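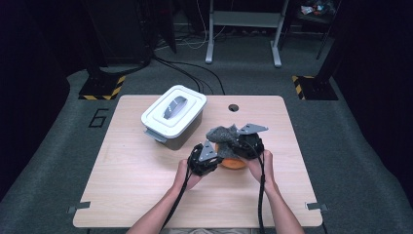

Workplace check - folding and tidying tables
Site: Stillton, ground floor room
Date: 2024-02-27
Checked by: Cempaka Tuhumury
Copy to: Anum Yousafzai

Table 6

1. Table stands level, does not rock. OK
2. Corners and edges. OK. Corners are rounded, no splinters found when I passed my hand along them.
3. Metal pieces at the near edge, left and right. Both tight. Please check again in 30 days, the left one on table 2 became loose in February.
4. Cable hole at the far side. OK, but there is no cover. Small things can fall through. Low risk.
5. Cables. Comment: they must not hang over the near edge where a knee or a sleeve can catch them. Told to the morning group, they agreed.
6. Storage box with white lid. Lid closes, latch holds. The box should stay at the far side, so the arms have free space.
7. Orange bowl. No cracks. Cloths go in the bowl when the work is finished - not on the floor.
8. Grey cloth. One thread is pulled. Can be used still, replace at next order from Fuentealba.
9. Carpet. No folds or raised seams. Floor number is easy to read.
10. Walking space behind the chair. Not OK. Two bags were left there at 12 o'clock. Removed the same day.

Result: passed with comments (points 4, 5 and 10).

Anum, for point 4 I would like to ask Skarkent for a price of the covers. We need 12 pieces for all the room.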